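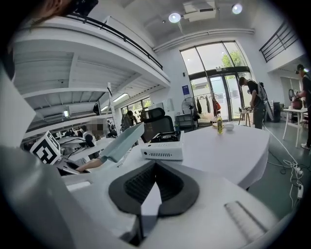

Cocina portátil de gas, blanca y negra

Tengo esta cocina desde octubre y la uso casi siempre encima de la mesa redonda, para freír huevos o calentar una sopa. Es blanca, con la parte de arriba negra, y se limpia fácil si no se deja secar el aceite. La compré por Mulura y llegó bien embalada.

Lo bueno: enciende a la primera y no se mueve. Lo menos bueno: el fuego mínimo es todavía fuerte y el arroz se me pega. También el mando es un poco duro, mi compañera Róisín tiene que usar las dos manos.

Un cartucho me dura aproximadamente 100 minutos. Para dos personas es suficiente, para cuatro ya falta sitio. Le doy cuatro estrellas y la compraría otra vez.

Colm Hayes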